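Packing and Shipping Basics, Handout 4: Opening, Checking and Reclosing a Carton
November 2022

Okay, we're at my favorite part of the course! Last time we talked about picking a box, and I know some of you found the size tables a little dry (fair enough). Now we get our hands on the cardboard. Please read this before the practical and bring it with you, because I will forget to print spares.

Clear the bench first

Give yourself one carton, one cutter and as much bare table as you can get. I used to work with tape, labels and my coffee all in one heap and I lost the cutter under a flap about every ten minutes.
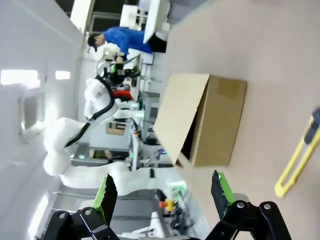
Cutters are where most of the questions came in last time, so let me go over them again. Put the thing down flat, off to the side, where you can see it and your sleeve can't drag it. I like a yellow handle like the one lying near the box, since it stands out on a pale tabletop. Blade in whenever it leaves your hand, please, even if you're only putting it down for a second. The Stöcker cutters in the drawer have a stiff slider, so push until you feel the click. If yours won't click, swap it and tell me.

Opening without wrecking the box

A carton you open nicely can go out again, and at Lallora, where I did my first packing job, we reused nearly 600 a month that way. So:

Cut the tape only. Short blade, shallow angle, away from you.
Do the two ends before the long center seam.
Lift one flap at a time and fold it back along its crease. If it fights you, there's still tape somewhere.
Look inside before you reach inside. A half-open flap throws a lot of shadow, and small parts love the corners.

Checking what you've got

Run your thumb along every crease. Soft or fuzzy means the fluting has been crushed, and that box goes in the recycling or gets used for light stuff only. Then press the middle of each side wall. It should push back a bit. On the Zondo order sheet you'll see our standard carton listed as item 2537, packed flat in bundles of 100, so there's always another one and you don't need to rescue a bad one.

Closing it again

Short flaps first, then the long ones, and don't tape yet! Let go and see what the box does. An old crease will spring back up and leave you a dark gap down one side, between flap and wall, like this:
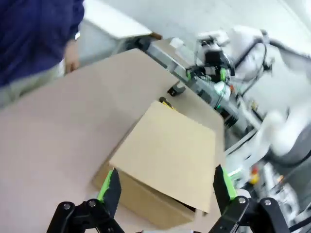
Fixing the gap

Open the flap all the way, bend it gently past flat the other way, then close it and hold for a few seconds. If it still lifts, check for something tall inside before you blame the cardboard. Tape across a gap will hold on your bench and let go in the truck (ask me about the Tomau lamps sometime).

For the practical

Bring one used carton from home, any size, and a pencil. Write its crease check on the worksheet before you open anything.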